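Progress Report to the Mosach Fund
Seveck Valley Well Water Program
Submitted 4 Jun 2026

Purpose of the grant

The grant supports free testing of private wells in the Seveck valley and help for households whose water does not meet the state limit for nitrate. The program is run from the Disow office, with a second drop-off point at the Saithong branch library. This report covers the period since the last payment in November.

Work completed

Sample kits have now been given out to 300 households. Of these, 170 have returned a sample and received a written result. Returns were slow over the winter, when many of the upper valley roads were closed, and picked up once the library began taking samples on two evenings a week.

Each household receives a letter with its nitrate result, the state limit, and a phone number for questions. The letter was rewritten in March after several residents told us they could not tell from the first version whether their water was safe for a baby.
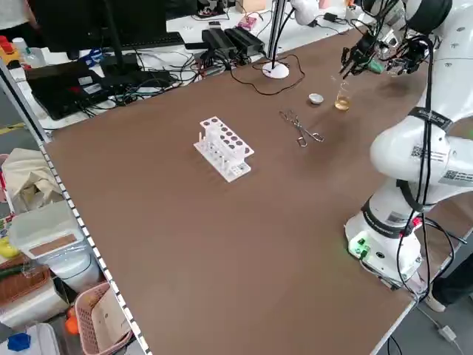
Does boiling the water lower the nitrate level?

Boiling drives off water and leaves the nitrate behind, so the level goes up slightly. Households above the limit are advised to use bottled water for drinking and for infant formula until a treatment unit is in place.

This exchange is now printed on the back of the result letter, as it was the most common call to the Disow office.

Households above the limit

Homes with high results are clustered on the lower terraces, where wells are shallow and many casings are old. Program staff have visited these homes to inspect the well cap and the ground around it. Repair grants have been offered where the cap was cracked or the casing stood too low - a small cost in most cases, though two wells will need to be replaced.
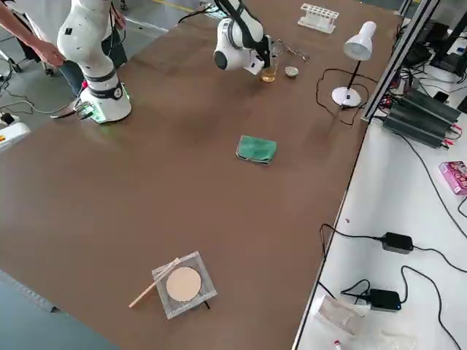 Residents have asked for a simple way to check their own water between tests. A home check does not replace a certified test, but it can show cloudiness or color that was not there before. The new handout suggests a clear container set on a flat, plain surface, such as a smooth brown tabletop, with a sheet of white paper held behind it. Nitrate itself has no color or taste, and the handout says so in its first line.

Difficulties

The courier contract ended earlier than planned, and staff drove samples to the laboratory for most of the spring. Mileage is over budget as a result. We ask the Fund's approval to move the unspent printing money to travel.

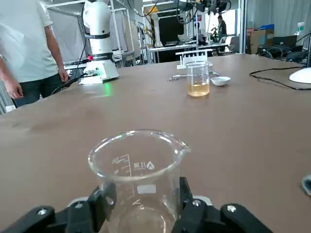 A resident of the lower terraces wrote to the Disow office that the result was easy enough to read, but that she had waited five weeks for it and had been buying water the whole time. She asked that families with infants be moved to the front of the line. This has been done, and the intake form now carries a box for it.

Next period

Staff will call the households that have a kit but have not returned it. Repeat tests will be offered at all repaired wells. A full statement of spending is attached.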